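Talk notes: Why Your Clothes Come Back
Alach Public Library, evening series, 2018-09-19
Slot is 30 min plus questions. Kathleen Daly introduces. She will mispronounce the title of the book. Let her.

Slide 1 – title
Thank Kathleen. Thank whoever made the coffee, but don't drink it.
Ask who here has returned something bought online this year. Wait for hands. Ask who returned something they had worn. Wait for the hands to go down.

Slide 2 – the old way
My grandmother returned one item in her life, a kettle, and wore her church coat to do it. You had to face a man behind a counter. Prondevero, where I worked for six years, replaced the man with a prepaid bag, and shame left retail for good.

Slide 3 – numbers from my own department
Of 470 knitwear orders in one July week, 192 came back. Yes, July. We ran a sale on wool in July. I was in that meeting and I said nothing.
PAUSE. Someone usually laughs. If not, move along.

Slide 4 – the reasons people give
The form has a box. Read a few aloud, slowly:
"Too big." "Too small." (Same customer, same item.)
"Color is fine but I am not."
"Husband noticed."
Fulgencio Barroso read these for a living and kept a binder of the best ones. He let me copy two pages and regrets it.

Slide 5 – sizing
Short version of chapter three. A medium is an opinion. Ellis cut theirs for a fit model who left years ago, and they still send her a card at Christmas. Tulatari changed factories and their medium grew an inch. We got 90 letters, mostly thank-yous.
Skip the chart if we're past 15 min. Nobody has ever missed the chart.

Slide 6 – what happens to a sweater
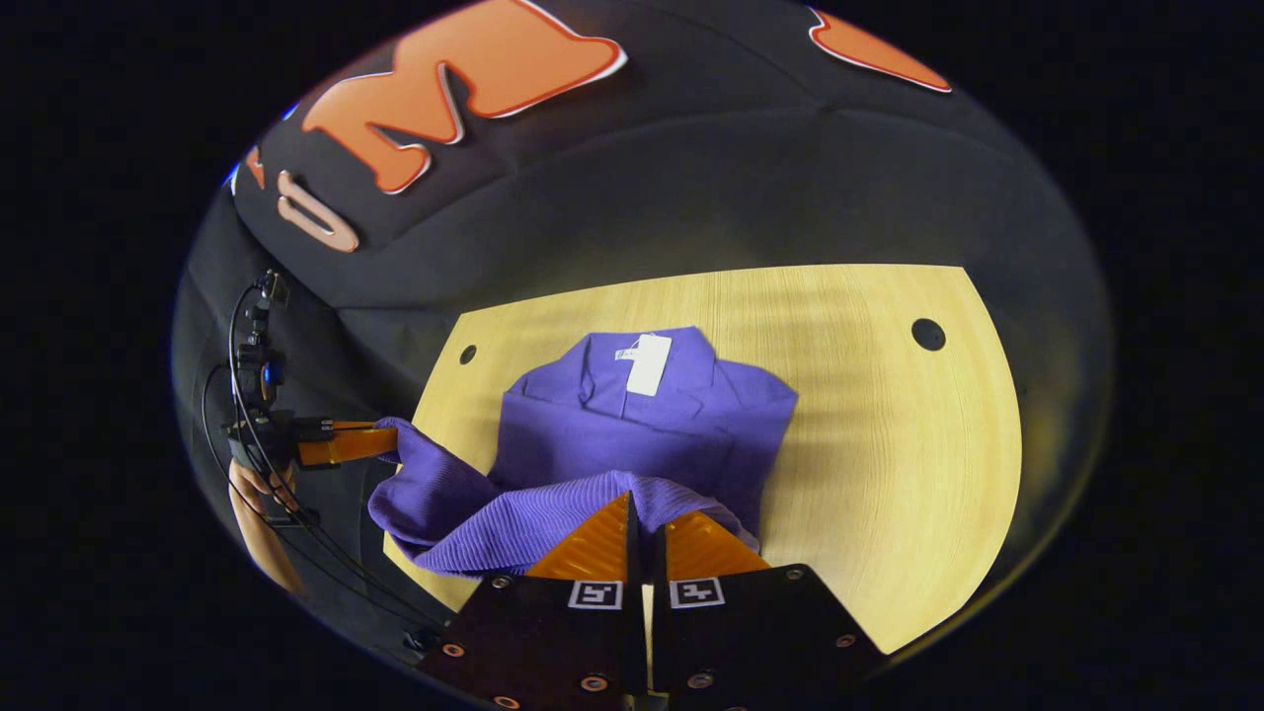

Purple knit, tag showing, partly folded, crumpled at the bottom.
Ask the room: would you pay full price for this one? Then ask what they'd want to know first. Somebody will say "has it been washed." Good, use that.
Go through the grades: A back to stock, B to outlet, C sold by the pound. Mateja Stan trained graders and could smell perfume through a sealed bag – tell the wedding story if the room is friendly.

Slide 7 – what to do about it
Measure a sweater you already like. Buy the one size. That's my whole advice and it took me 100 pages.

Questions
Someone will ask if it all gets burned. Give the long answer from chapter eight.
Aisling Carroll has the signing table by the door. Cash or card. No returns.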